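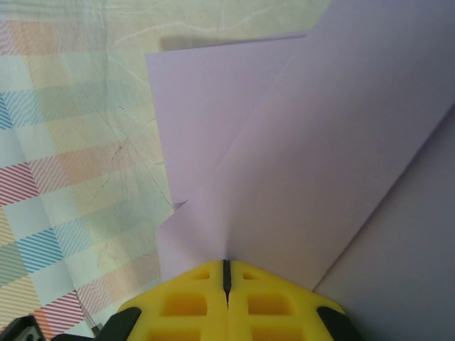 Pince sur la feuille lavande, vue de la caméra de poignet.

Mardi soir. Encore une journée sur le pliage, et je me couche moins convaincu que je ne me suis levé. La nouvelle politique apprise de Plunusent est censée « comprendre » le papier. Je veux bien. Pour l'instant je vois surtout un réseau qui recopie des trajectoires et qui appuie trop fort quand il hésite.

J'ai relu le journal de Molum en mangeant. L'erreur de calage entre les flux de poignet et la vue fixe traîne toujours : 7 images de décalage après le redémarrage du planificateur, et le module de perception continue comme si de rien n'était. Aucun avertissement. Quand je l'ai signalé à Histham, on m'a répondu que l'apprentissage absorberait ça. C'est la réponse à tout, en ce moment. 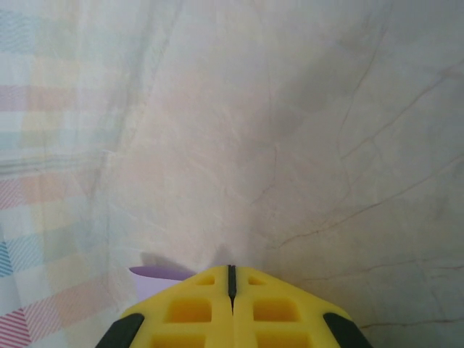 Ce qui m'agace le plus, c'est le score de confiance. Il monte dès que le segmenteur trouve du violet, même un petit bout. Une étiquette ferait l'affaire, sans doute. J'ai demandé qu'on journalise la surface du masque à côté du score, pour voir si les deux ont un rapport. Refusé pour cette version, trop de champs déjà.

Après le café, j'ai repris la coordination des deux bras. Sima planifie chaque côté séparément puis recolle le tout avec une marge de sécurité que personne n'ose toucher. Je l'ai baissée de 11 à 7 millimètres dans ma branche. Les trajectoires sont plus courtes sur le papier, si j'ose dire. De là à fusionner, non.
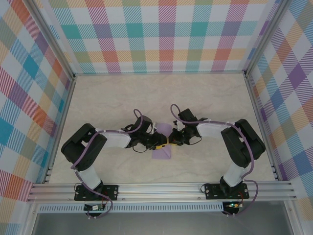

Il faudrait un vrai contrôle en effort. On commande en position, on devine la pression d'après le courant des moteurs, et on s'étonne que le pli ne tombe jamais deux fois au même endroit. Le simulateur, lui, réussit toujours, avec sa feuille parfaite et son frottement constant. Je me méfie des courbes qui viennent de là. 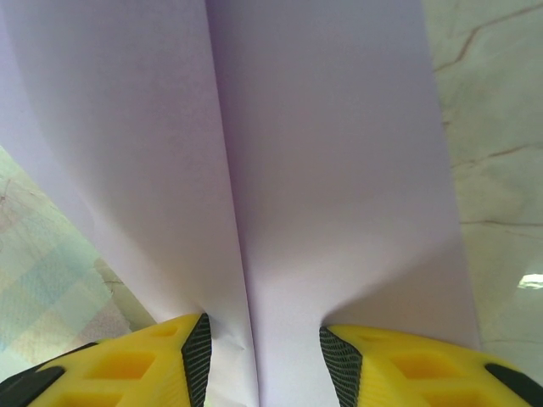
Le jeu de données compte maintenant 1151 épisodes. On m'annonce ce chiffre comme un résultat. Combien avec un pli acceptable ? Le critère de succès est un booléen coché à la main, et je suis sûr que je ne coche pas pareil le matin et à six heures du soir.

Demain : réécrire le test de synchronisation, relancer l'évaluation avec la graine fixe, ne pas répondre aux messages de Histham avant midi.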